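Valtumar open house in Roy: a headset launch, minus most of the headset

Valtumar opened its Roy office to press and walk-ins on Tuesday, mostly to show the Burnero, the standalone headset it has been promising since last year. I drove over for it. The invitation said "hands-on with final hardware."

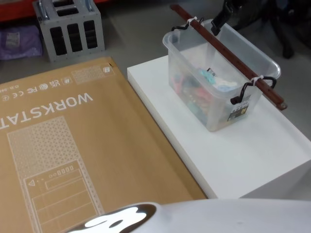

The demo floor

Doors opened at 9 a.m. and the line for the Burnero was already out to the lobby. I waited 57 minutes for a turn that lasted maybe four. The unit I wore was comfortable enough, and text looked sharp in the middle of the lenses. Toward the sides it went soft, and a menu froze on me once. Staff called it final hardware with early software — a phrase I heard at every station.

Nobody would let me wear it past the four minutes, so I can't tell you about heat or battery. The spec sheet claims 100 minutes of video on a charge. It does not say at what brightness.

The talk

The presentation ran 30 minutes and spent most of them on Rallholm, the app store that will come with the headset. Valtumar says 3874 developers have signed up. I asked how many have a finished app and was told that number would be shared closer to launch. The launch is July, according to one slide, and "summer" according to the next.

No price, either. The handout had a blank where one might go.

Getting there

Parking behind the building fills early, and the side street is permit only. Coffee was free and weak. Valtumar plans to repeat the event before launch, and I'd go again if they put a price on the wall and let people keep the thing on for half an hour.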